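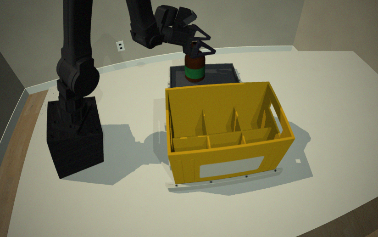 Have you ever asked a banana why it's yellow? I have. I was seven, I was bored, and the banana didn't answer, so I asked my dad, and he said "because it's ripe," and that annoyed me for the rest of breakfast. I didn't want to know when it turned yellow. I wanted to know what yellow IS! Where does it live? Is it inside the banana? Is it painted on? Take a big yellow crate like the one up there. It has nothing in common with a banana. You can't eat it and it didn't grow on anything. But your eyes say "yellow!" to both of them, right away, and you don't even have to think. So something must be the same about them, and that something is what they do with light.

## Light is a mixture

Let's start with plain white light, the kind that comes from the sun or a ceiling lamp. It doesn't look like it's made of anything, does it? But white light is a big jumble of colors all traveling together: red, orange, yellow, green, blue, violet and all the in-between shades. When they arrive at your eyes in one bunch, you see white.

You've seen the jumble come apart, too. That's a rainbow! Sunlight goes into raindrops, bends, bounces off the back of the drop and comes out again, and each color bends by a slightly different amount. So they spread out across the sky in a stripy curve. Soap bubbles make colors as well (they do it a different way, and I'll save that for another page or we'll be here until July).

## What a yellow thing does

Now picture white light landing on something yellow. The surface soaks up a lot of the blue part. Gone! Eaten up! We say the light was *absorbed*. The rest, mostly red, orange, yellow and green, bounces off, and some of that bounces into your eyes. Your brain takes that mixture and calls it yellow.

Wait, red and green make yellow? With light, yes. With paint, no way, you get mud. I know because I tried it on my bedroom wall when I was nine. Mixing light and mixing paint are two different games. With light you keep adding more colors, and it gets brighter. With paint each blob you add soaks up more of the light, and it gets darker.

Here's how some other colors work:

- **Red things** soak up most of the blue and green and bounce back the red.
- **Green leaves** soak up a lot of red and blue, and use it to make food for the plant. The green bounces off.
- **White things** bounce back nearly everything. A white table sends all the colors to you in one bunch again.
- **Black things** soak up nearly everything, so hardly any light comes back to you at all.

That last one is why a black T-shirt gets so hot on a sunny day. All that light it swallowed has to go somewhere, and it turns into warmth. My friend Mirsad Leka wore a black shirt and black shorts to our picnic at Findumwood last summer, and he spent the whole afternoon under a tree.

## So what is brown?

Brown is a sneaky one. Go look at a rainbow and try to find brown. It isn't there! Brown is really a dark kind of orange. If a thing bounces back an orange mixture, but only a little of it, and there are brighter things nearby, your brain says "brown." A brown bottle looks brown partly because of the paler things near it.

I love this one so much. It means brown is partly made in your head.

And shadows? A shadow is a place where something got in the way of the light. Shadows usually aren't completely black, though. Light bounces around off walls and ceilings and your own face, and a bit of it sneaks in from the sides. On a white table, a shadow often looks soft and gray.

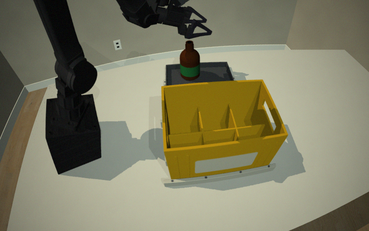
## Try it: the color thief

You'll need:

- a flashlight
- a piece of clear red plastic, like a candy wrapper
- some crayons in different colors, with one blue and one red
- white paper
- a dark room (a closet is perfect, but tell a grown-up you're in there)

1. Draw a red fish and a blue fish on the white paper.
2. Cover the front of the flashlight with the red plastic.
3. Turn off the lights and shine the red light on your drawing. Wait 30 seconds so your eyes settle down.
4. Look for the red fish. It should be very hard to find! The white paper is bouncing back red light, and so is the fish, so they match.
5. Look for the blue fish. It should look almost black. There's hardly any blue light for it to bounce back.

Now swap in some other crayons and guess what each one will do before you look. I got 2 out of 5 right the first time. Orange fooled me completely.

## One more hunt

Pick one color and find things around your home that match it. Yellow is a good one to start with: a lemon, a pencil, a rain boot, a box for toys. Put them side by side by a window. Are they all the same yellow? Some will be greenish and some will be closer to orange, and every one of them is soaking up its own particular share of the light.

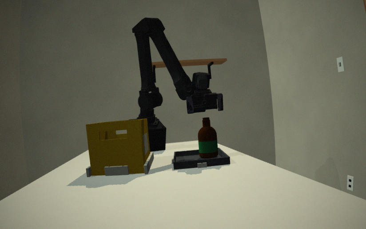
*A yellow crate on a white tabletop. What color would it look under a pure blue light?*

(My guess is very dark. Why do you think so, or why not?)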